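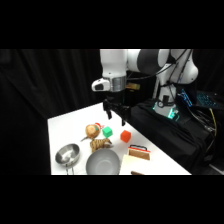 Student Projects: Study Skills and Learning

Does a Tidy Desk Help You Study? A Small Test of a Big Claim

Project group: Hamish Kerslake, Clem Partington, Ezequiel Espinoza
Project adviser: Norbert Hrnčiar
Detum College, Introduction to Research Methods

Why we picked the topic

Every January our college sends new students a study skills handout. Most of it is hard to argue with. Sleep enough, start early, go to office hours. Then on the second page comes a line in bold: "A clear desk means a clear mind." There is no source given. Two of us had been repeating it to roommates for years and the third had a desk you couldn't put a cup down on, and better grades than either of us.

We started by asking where the line comes from. The study skills office told us it was in the handout when they took it over from another department, and that department told us it came from a workshop. The workshop was run using material from Kundari, a home organizing course that sells a workbook and a set of videos. The Kundari workbook says that students who clear their desks "think faster and remember more." It does not say which students, or how much faster. Hamish wrote to ask. The reply thanked him for his interest and offered him a discount.

That was enough to make us want to test it. We should say up front that we went in doubtful, which is a kind of bias too, and we tried to set things up so our own opinion couldn't push the result one way or the other. How well we managed is discussed further down.

What other people have found

We read what we could get through the library. Our honest impression is that the research is thinner than the advice. A lot of what gets quoted is about visual attention in the lab, where people look for a letter or a shape on a screen and there are other letters or shapes in the way. People are slower when there is more stuff to search through. We believe that. But it is a long walk from there to saying that a coffee mug and a pile of mail will hurt your chemistry grade. When you are reading a textbook you aren't searching the desk for anything. You are looking at the textbook.

The second type of study asks people how messy their homes are and how stressed they feel. The two tend to go together. Clem pointed out that this could run in either direction, and that anyone who has lived through finals week knows which way it ran for them. The laundry piled up after the stress did.

The third type isn't really research. It is articles quoting other articles. We followed one claim about lost working hours back through a chain of websites until we reached a page that no longer loads. We left it out.

How we did the test

We booked a study room in Pearce Hall for six weeks, always the same slot in the late afternoon. Students signed up through a notice on the department board. We ended up with 11 who finished both sessions. We had hoped for a lot more.

Each student came twice. In one session the table was bare except for what they needed. In the other, the table had things spread across it: mugs, paper, a stapler, a tangle of cords, odds and ends from our rooms. Half of the group was meant to start with the bare table and half with the crowded one. With an odd number this can't come out even, and we gave the extra person to the crowded-first order by coin toss.

The task was a reading passage of more than 700 words, followed by a quiz, and then a proofreading page with spelling mistakes planted in it. We wrote two versions so nobody saw the same passage twice. Students had as long as they wanted for the passage and we timed them. After the quiz they rated how well they thought they had concentrated.

Students were not told what the project was about. They were told it was about reading. At the end we asked them to guess, and several guessed right, which tells you how hard it is to hide a stapler and four mugs in a research project.
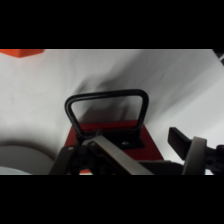

The question of what counts as clutter took up more of our meetings than anything else. Kundari's workbook is no help, as it calls anything you don't "need or love" clutter, and you can't measure that. Ezequiel argued that a messy desk that belongs to you is a different thing from a messy desk somebody else set up. You know your own piles. A strange pile might be interesting, or annoying, in a way your own pile stopped being long ago. We agreed with him and still had no way to test people at their own desks without giving up control over everything else. So what we tested is really a stranger's mess. Readers should keep that in mind.

We also talked about whether the objects should be useful or useless. A dictionary on the table could help with the proofreading. We took the dictionary out.

What we found

On the quiz there was no difference worth talking about. Some students did better at the bare table, some did better at the crowded one, and the average scores landed close enough together that one lucky guess could have swapped them.

On proofreading it was the same story, with a slight edge to the crowded table. We do not think mess makes you a better proofreader. We mention it because if the edge had gone the other way we are fairly sure it would have ended up on somebody's handout.

Reading time was the one place where we thought for a while we had something. Students took longer at the crowded table. Then Clem noticed that nearly all of that came from a single student, who read one passage 140 seconds slower than the other. When we asked, she said her phone had buzzed and she had stopped to answer her sister. Without that session the difference mostly went away. We report it both ways in the appendix so nobody can say we threw out a result we didn't like.

The ratings were the interesting part. Students said they had concentrated better at the bare table, and most of them said so with some confidence. Their scores don't back them up. So it may be that a clear desk makes you feel you are working well. That could be worth something. If you sit down more willingly at a clear desk, you might study more over a whole semester, and a short test in a borrowed room would never catch it. We can't rule that out. We also can't rule out that they felt that way because they have all been handed the same handout we were.

Problems with our project

There are a lot of them. The group was small. They were all volunteers from one department. A real effect of a modest size could easily hide in numbers like ours, so "we found no difference" should not be read as "there is no difference." Mr. Hrnčiar made us write that sentence three times before he was happy with it, and he was right to.

The two passages may not have been equally hard. We thought they were, but the one on canal building got more complaints than the one on bees. Because of the way versions were handed out this should mostly even out, but in a group this size "mostly" is doing some work.

Whoever was running the session knew which table it was. We read the instructions off a card to keep our voices the same. Hamish still thinks he was friendlier on the crowded days, out of guilt.

Corey Rutherford, who read our draft for the peer review, asked whether we had simply not made the table messy enough. It is a fair question and it also bothers us, because it can be asked of any result. If the table had been piled to the ceiling and people did worse, would that say anything about a normal desk? The claim in the handout has no amount attached to it, so it can always step back out of reach.

What we would say to the study skills office

We would not tell them to say the opposite. We would ask them to take out the bold line, or to put it as what it is, a thing some people like. There are students who spend the first part of every evening getting the desk right, and then it is time for dinner. One of the students in our test told us she had bought a Rindier desk organizer because of the handout. She keeps snacks in it.

If another group wants to take this further, our quiz passages, the proofreading pages and the scoring sheet are with the department office. We would suggest testing people at their own desks, over a longer stretch, and asking them to leave their phones in the hallway. Please rewrite the canal passage first.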